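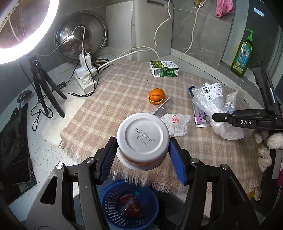
拆都拆了,你现在来问我该不该拆,卡蒂娅在电话里说,那我只能说不该。

我说我是不小心的!信箱里一把东西,水费单、超市广告、一张通下水道的小卡片,我站在电梯口一边等一边撕,撕到第三个信封才发现收信人写的是Maureen Pickering。我叫什么你知道的,跟这个名字一个字母都沾不上边。

“那你粘回去。”

“粘不回去了,我撕得很豪放。”

卡蒂娅叹了口气,说她锅上还坐着汤,就把电话挂了。

先交代一下,我那时候刚搬进Barbosa大楼,706室,朝北,窗外是别人家的空调外机。房租便宜得让人心虚,我问中介是不是出过什么事,中介说没有没有,就是电梯慢。电梯是真慢,慢到我在里面背完过一整段葡语动词变位(虚拟式,过去未完成,背完到家就忘)。前面那位房客什么也没留下,除了浴室里一个钩子,还有这些信。

信封里只有一张明信片大小的硬纸,正面是钢笔字,写得很大,像怕人看不清:

“第十三步。象吃马。你再不走我可要老死了。塞巴斯蒂昂·法尔康,于伊托。”

我站在走廊里看了三遍。象吃马。我第一反应是个什么暗号,第二反应是动物园,过了好一会儿才想到是下棋。有人隔着四个小时的长途车,用邮票跟人下棋,一步一封信!我当场就喜欢上这个人了,你说怎么办吧。

正常人这时候会在信封上写“查无此人”,扔回邮筒。我也写了,笔都拿出来了,写到“查”字停了。我想他等了那么久,等来一个“查无此人”,多难受啊。而且他连对方搬走了都不知道,说明她没告诉他。她为什么没告诉他?吵架了?病了?输不起?我晚上躺在床上替这两个人想了好几种结局,一种比一种惨。

第二天我给他回了一张,模仿不了她的笔迹,干脆用打字机字体打印出来。我写:棋盘被猫碰翻了,烦请把局面抄给我。

我没有猫。

回信来得很快,厚厚的,里面是一张手画的棋盘,格子是用尺子打的,棋子全用字母标着,边上还注了一行:“你什么时候养猫了?叫什么?”

我对着窗外的空调外机想了半天,给猫起名叫利雷奥。

问题是我不会下国际象棋。我小时候跟外公下过中国象棋,水平是外公让我一车一马还要边下边看电视。马我大概认得,马走日,这个全世界差不多(后来知道人家的马没有蹩腿一说,我气了好久,觉得外公那些年的马都白憋着了)。其他的就不行了。于是我拿着那张图下楼去找热费松。

热费松·阿劳若在一楼开理发店,店里常年摆着一副棋,等着剪头发的老头们就下那个。他一手拿推子一手接过我的纸,看了一眼,说:

“白的要输。”

“我是哪边?”

“你是白的。”

“那怎么办?”

“认输嘛,省一张邮票。”

我说不行,不能认输,认输就没有信了。话一出口我自己也愣了一下。热费松没愣,他给客人抖了抖围布,说那你就走王,往旁边挪一格,什么也不解决,但是能再拖一阵。

所以我的第一步国际象棋是王往旁边挪一格。我在下面加了一句:利雷奥很好,最近胖了。

这就算开始了。他大约是收到当天就回,我呢,要等热费松有空。热费松有时候跟店里的老头们意见不合,为了我的一个兵吵得推子都关了。有个叫奥斯瓦尔多·托莱多的,每回都主张进攻,不管什么局面都要进攻,你跟他说后在那儿呢,进攻就没了,他说没了也比憋死强。有一次热费松感冒没开店,我没忍住,听了奥斯瓦尔多的,进攻了。

塞巴斯蒂昂回信说:“你今天怎么了?”

下面又写:“是不是有什么高兴的事?”

我把这张卡片立在煤气灶旁边,煮面的时候看看。那阵子我没什么高兴的事。公司里的合同拖着不签,我妈每次打电话都问我什么时候回去,卡蒂娅又要搬到海边,跟她男朋友一起,我嘴上说太好了太好了,挂了电话把一整袋木薯粉饼干吃光了。可是有人隔着那么远,从一步臭棋里看出来我高兴,我就真的有点高兴了。

他的信慢慢长起来了。先是棋,后来在棋下面写天气,再后来写他家后面的那条河。他说伊托只有一条像样的街,街上只有一家咖啡馆,叫弗鲁洛蒂内,咖啡难喝,可是椅子舒服,所以大家都坐在那里抱怨咖啡。他说他哥哥年轻时把一头驴卖了两次,卖给了同一个人。他问我记不记得那年河水涨到教堂台阶上。

我不记得啊!我怎么会记得!我回:记得一点。

这三个字我后悔了很久。下棋冒充一下也就算了,这已经是偷别人的记性了。卡蒂娅来我这儿拿她借给我的搅拌机,看见灶台旁边那一排卡片,从头到尾看了一遍,看完把搅拌机的线一圈一圈绕好,说:“你得告诉他。”

“他会难过的。”

“你怕的是他不写了。”

我就不爱跟她聊天,她老这样。

三月份我坐长途车去了伊托。我把所有的卡片都装在一个饼干盒子里,抱在腿上,一路上准备道歉的话,葡语的,虚拟式过去未完成终于派上用场了:假如我早知道,假如我当时没有拆。到了站下来,太阳大得睁不开眼,一条街,从头望到尾,真的就只有一家咖啡馆。

他家是188号,绿门,门上没有铃。我敲了半天没人应,隔壁一个晾床单的女人冲我喊,说他在弗鲁洛蒂内,这个钟点他还能在哪儿。

他比我想的矮,戴一顶草帽,坐在最里头那把椅子上,面前一副棋,黑的那边朝着他。我一看那个局面,就是我们的局面,我那个东躲西藏的王还在角上缩着。我准备好的话一句也没想起来,就把饼干盒子放到桌上,说:

“我没有猫。”

他抬头看了看我,把对面的椅子往外推了推。

“我知道,”他说,“Maureen对猫过敏,进了有猫的屋子眼睛肿得像两个李子。你第一封信我就知道了。”

“那您怎么还……”

“你问我要局面呀。”他觉得这很好解释,“不想下的人,不会问我要局面。”

我坐下来,要了一杯咖啡,真的难喝。椅子也真的舒服。我问他Maureen去哪儿了,他说他也是后来才听说的,她女儿把她接走了,走得急,人现在记不大住事情,有时候记得棋,不记得跟谁下。他说这些的时候一直在摸那个黑象,就是吃了马的那个。我没敢接话。过了一会儿他说,她年轻的时候下得比他好多了,一盘都不让,赢了还要哼歌。

“哼什么歌?”

“难听的歌。”他说。

后来他问,出主意进攻的那个是谁。我说叫奥斯瓦尔多,在理发店里等着剪头的,可他头上没几根头发,我一直没想明白他在等什么。塞巴斯蒂昂笑得帽子都歪了,说下次带他来。

我们没有在那儿把棋下完。他不肯,说这盘是信里的,得在信里下,当面下的要另摆一副。另摆的那一副我九步就输了,他还给我悔了两步,咖啡馆老板娘在旁边看着直咂嘴。

回程的车是傍晚六点的。他送我到站,走得很慢,饼干盒子他留下了,说要按顺序再看一遍,看完寄回来。车开之前他敲我的窗户,我费了好大劲把窗户扳开一条缝,以为他要说什么重要的。

“猫叫什么来着?”

“利雷奥。”

“好,”他说,“替我摸摸它。”

下一封信是我到家以后的那个礼拜来的,信封上写着706室,收信人那一行,他把我的名字拼错了两个字母。我拿着下楼去找热费松。店里坐满了,奥斯瓦尔多老远就伸手来要,我说你先别急,让我自己看一会儿。

相关阅读
电梯停在五楼半
外公的马
一袋木薯粉饼干
卖了两次的驴
卡蒂娅搬去海边以后
理发店里没有头发的人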